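法拉沙姆(Falasham)会堂的“模式之争”进入第六个月,诗班席位仍未解决

法拉沙姆聚会点的年度会众大会九月开完了。会议原定晚上六点结束,实际散会时停车场的路灯已经按时自动熄灭,大家摸黑找车,倒是难得地体现了一次合一。

议题只有一项:两家共用一座礼拜堂的会众,要不要正式合并。一家叫德罗纳团契(Drona),讲泰米尔语和英语,聚会时间长,唱诗时间更长;另一家叫朱诺堂(Juno),前身是一间老派的宣教堂,主日程序印在纸上,几点几分祷告,写得比火车时刻表还细。两家在同一个屋檐下相处了十三年,共用一架钢琴、一间厨房和一份水费单,神学上没有什么大的分歧,分歧全在别处。

合并方案由苏克帕瑟(Sukprasert)神学培训中心协助起草,长达九章。第一章谈教会的本质,引经据典,全票通过。第二章谈圣餐,也通过了,只是关于用饼还是用薄饼,双方各自保留了意见,并约定在对方主持时不皱眉头。麻烦出在第四章“敬拜安排”,其中一句写道:“诗班可坐于台侧。”朱诺堂认为“可”就是可以不坐,德罗纳团契认为“可”就是已经批准。为了这个字,会议讨论了一个多小时,中间还有人去查了词典,词典支持双方。

方案的支持者说,合并能省下一份保险费,还能让主日学凑够人数,不必再让四岁的孩子和准备坚信礼的少年同上一课。反对者并不否认这些好处,只是担心合并之后两种聚会方式会折中成第三种,谁都不熟悉,谁都不喜欢,却要大家一起忍受。

会上还提到了另外几条路。有人建议维持现状,每月联合聚会一次,其余时间各过各的;有人建议成立“伞形会众”,名义上一家,实际上两家;一位年长的弟兄提议禁食祷告,这个提议得到最热烈的阿们,随后大会宣布茶歇。

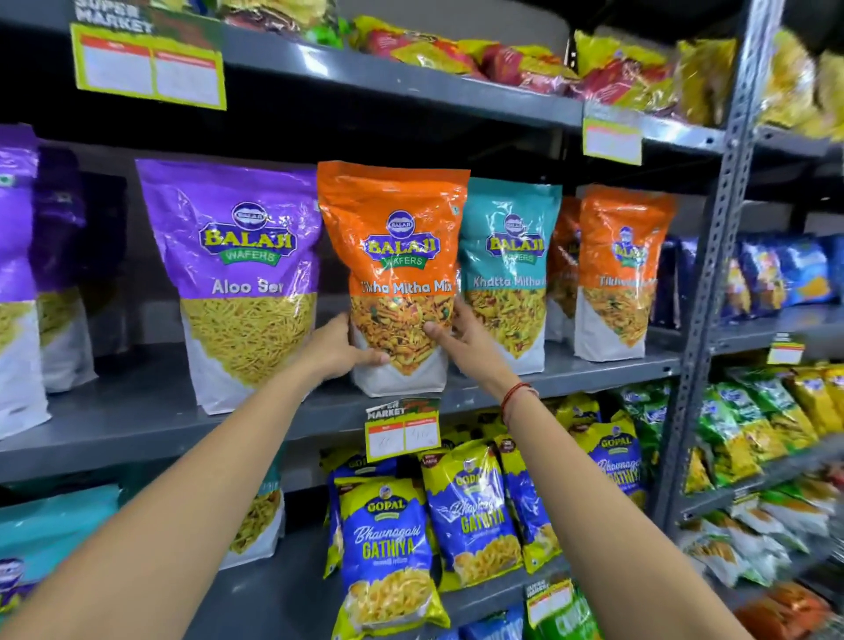
雷什玛·恩科西(Reshma Nkosi)认为,问的问题从一开始就错了。按照她的说法,大家花了半年讨论两家会众该用哪种模式,却没有讨论过新来的人走进门时看到的是什么:同一块牌子上两个名字,两个聚会时间,其中一个还是去年的。她说自己支持合并,但如果合并的结果只是把两份事工名单订在一起,她宁愿先把牌子改对。

这番话得到了掌声,也得到了一项程序性动议:牌子的事应归入第七章“产业与设施”,不在当时讨论范围内。动议获得附议。

桑兰·吉帕派(Samran Jitpraphai)的意见比较温和。他提醒会众,早期教会也为饭食的分配起过争执,结果选出了执事。他没有说明这次应当选出什么,不过会后有几位弟兄姊妹明显开始回避他的目光,大概是怕被选上。

最后付诸表决的不是合并本身,而是是否继续讨论合并。结果是继续。第四章退回修改,“可”字暂时改为“得”,起草人表示这样更清楚。从散会后门廊里的谈话来看,朱诺堂已经有人指出,“得”字有两种念法。

音乐事工方面,在新方案出台以前,诗班仍按旧例安排:德罗纳团契聚会时坐台侧,朱诺堂聚会时坐会众席前排。有几位诗班成员两边的聚会都参加,他们得在上午换一次座位,谱架也要跟着搬。钢琴留在原处,调音费用由两家平摊,今年的一笔还没有付。

财务问题这次没有细谈。两家各有一本账,记法不同,朱诺堂按年度预算列支,德罗纳团契则把多数开支归在“爱宴及其他”之下。培训中心建议合并前先统一科目,特别是把“其他”二字写得具体一些。德罗纳团契答应回去看看。

方案第五章至第九章将留待下次会议审议。第五章谈牧职,两家目前各有一位牧师,章程草案里只写了一个“主任牧师”,后面是空格。据了解,两位牧师私下关系很好,都表示愿意让对方先。

下次会议的时间还没有定,要先看礼拜堂哪天晚上空着。礼拜堂的使用登记本现在有两本,两家各执一本,核对工作正在进行。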